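Notes from the Flunthorpe Spring Open Day
Vittoria Negri

The bus to Flunthorpe is the number 11, and it will take you to the spring as long as your idea of the spring is a gas station with a closed car wash. From there you walk. The open day flyer called it "a gentle stroll through the catchment area," and I suppose a hill is a catchment area if you are water.

There were nine of us from the department, plus Aldo Messina's teenage son, who had been promised free samples and had apparently pictured something other than water. It was July and already hot at ten in the morning. We arrived at the Stilla bottling works pink, cross and very thirsty, and it occurred to me that this might be the best piece of marketing on the whole site.

Stilla bottles still water, sparkling water, and a third product called Fontana, described on the label as "softly awake." I asked at the front desk what that meant. The young man there said it had fewer bubbles. I asked why it didn't say fewer bubbles. He gave me a visitor badge.

The tour began with the spring itself, reached by 94 steps cut into the hillside, with a handrail on whichever side you aren't. I had expected a pool, ferns, maybe a stone lion. The source is a steel door in a concrete hut. Behind the door is a second steel door, and behind that one is a pipe. Our guide, Ismail Bennani, laid his palm on the pipe and went quiet for a while, and we all took turns laying our palms on it too. It was cold. I enjoyed this more than I've enjoyed several cathedrals.

The water comes up from a limestone layer 300 feet down, and Ismail is very good on limestone. He talked us through how rain gets in on the far side of the ridge and how long it dawdles on the way, and what it picks up as it goes (calcium mostly, a little magnesium, a trace of something he said the sales office had asked him to stop mentioning by name). He had a lump of the rock in his jacket pocket and passed it around. Aldo's son licked it, which Ismail said was the correct procedure.
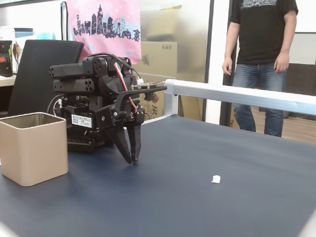 The walk back down was easier on the lungs and worse on the knees. We were let into the bottling hall through a little room where you put on a hairnet, shoe covers and a paper coat. All of them come in one size, and that size is Aldo. The rest of us rustled along behind him with our cuffs turned back.

Bottling is loud. I had read that before coming and nodded at it, the way you nod at being told the sea is wet. The line runs behind a long glass wall with a walkway on the visitor side, and even there we did most of the tour in gestures. Empty bottles come in at one end, get blown out, rinsed, filled and capped, and are then inspected by a lamp and a woman in a tall chair. She rejected a bottle while I was watching. I looked at it as hard as I could and saw a bottle. When the line stopped for a label change I managed to ask what had been wrong with it through the little speaking grille, and she said the shoulder was off. I've been looking at the shoulders of bottles ever since and have bored two dinner parties with it.

The label change, by the way, was the highlight of the hall for the teachers among us. The whole line goes still, one roll comes off, another goes on, somebody checks a printed card, somebody else checks the person who checked the card. It took less time than it takes my second-year class to find a pen.

Lunch was in the visitor hall, where a number of tables and displays had been set out. The sandwiches were cheese or cheese and pickle. There was water.

The tasting was scheduled right after lunch, which several of us felt was a mistake on account of the pickle. Alaric Calloway ran it. He wore a vest and poured from a height. We were each given a sheet with boxes for "attack," "mid-palate," "structure" and "finish," and six small glasses marked by letter. I have taught tasting for a good part of my working life and I'm used to students telling me that everything tastes of lemon. I had forgotten what it is like to be the student. Glass A tasted of water. Glass B tasted of water as well, and I wrote "see A."

By glass D something had started to happen, though. D was heavier. It sat on the tongue. E was thin and slightly sour after it, and when I went back to A it seemed almost sweet. Alaric walked behind us with his hands clasped and said nothing, and I found myself shielding my sheet with my arm.

When the letters were revealed, A was Stilla Still, B was Fontana left open overnight to go flat, and D came from a spring two valleys over that Alaric described as "for people who like to chew." E was the visitor hall tap. Five of us had put E last and four had put it first, and the four have asked to remain in the department but out of this report.
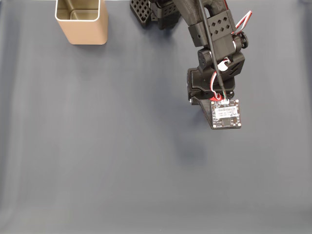
Fotis Vlachopoulos read a draft of these notes and wrote back that I'm being unfair to the tap. He came on the same tour last summer, put the tap first, stands by it, and says the sour edge everybody complains about is only temperature. Let it reach the same coolness as the bottled glasses, he says, and even Alaric would hesitate. He also wants it recorded that the cheese and pickle was better last year. I record it.

He may have a point about temperature. The glasses had been poured at different times and the room was warm. If we run the exercise with our own students I'd want everything held in the same fridge overnight, poured together, and served before anyone has been near a pickle. I'd also drop the word "attack." It frightened Aldo.

After the tasting came the talk on packaging, which I had circled on the flyer as a good time to sit down. It was better than that. The bottle has been redesigned more often than the works itself, and the speaker had brought the old ones along in a crate. The earliest is a handsome thing with a wired stopper, heavy enough to stun a burglar. They get lighter and lighter through the years until you reach the present one, which dents if you speak to it firmly. She was frank about the cost of glass and frank about the complaints, and less frank when someone asked how far the bottles travel. Dadari takes a large share of the output, we were told, and then there was a slide about hedgerows. 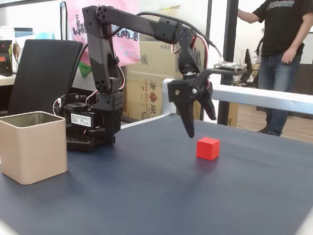
The arm at its dark blue table.

The gift shop sells water. It also sells a tea towel printed with a cross section of the hill, and I bought two because the limestone layer is correctly drawn and I can use one in class. Ismail, who had turned up behind the register, told me he had made them move the fault line a quarter inch to the left before he would allow it to be sold. The earlier towels are still out there somewhere, wrong.

Aldo's son came away with a cap, a pen, a bottle of Fontana and the lump of limestone, which I believe was a gift, though I did not see it change hands.
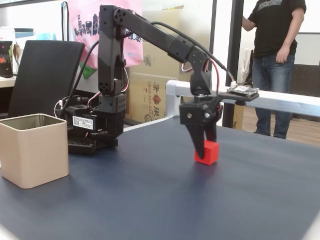

Dadari College - Department of Food and Beverage Studies

Practical points for anyone planning to bring a group next term.

Book the ten o'clock tour. The afternoon one skips the spring, and without the pipe the rest of it is a factory with a nice view.

Proper shoes. The steps are uneven and the hairnet room will only take shoe covers over something flat. One of us, I won't say who, did the bottling hall in socks and paper.

Groups are capped at twelve on the walkway. Larger classes get split, and the second half waits in the visitor hall with the hedgerow slide.

The tasting sheets can be requested ahead of time from the front desk. Ask for the blank version. The printed one has suggested adjectives down the side, and once a student has read "crystalline" you'll see nothing else for a week.

Students with an interest in geology should stand near Ismail. Students without one should stand near Alaric and try to look thirsty.

The last bus back leaves from the gas station at 5:40 and the driver does not wait. We know this now. The next one is from the other side of the ridge, by way of the same limestone.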